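November, notes from the Killbridge open day, written up at the bench after lunch
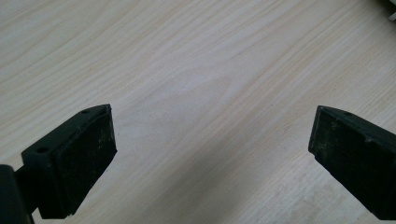
*Hand-held gripper, jaws open over the demo table. Both pads scuffed and dusty.*

Went mainly to see whether the Nurkura handheld is worth the money for our bin-picking work. Still not sure. The pitch: you walk around with the gripper, do the task by hand, and the recordings train the arm. Fine in principle. The arm itself was at the Stollton site "for calibration", so we got the handheld half of the story and a slide for the other half.

Things I wrote down:

- Pads. Dark, rubbery, flat faced, grayish dust on both. Asked how many cycles before grip drops off. Answer was "depends on the part". Asked for a curve, they'll email it.
- Finger housings are black plastic with small round holes along the top, look like screw or mounting holes. If pads can be swapped from there, good. Didn't get to try.
- They claim 50 recordings is enough for a new part. Our Baluyot brackets come in 4 finishes and two of those are oily. I don't believe 50.
- Bare pale wood is a kind background. Our bins are scratched steel under bad light - want to see it there before anyone signs anything.

Had maybe 7 minutes of hands-on time. Squeeze action is light, my wrist was fine, but that says little about a full shift.

To do: chase the wear curve, ask for a loan unit for 2 weeks, send them a box of the oily brackets. No order until the arm has picked some of ours with us standing there.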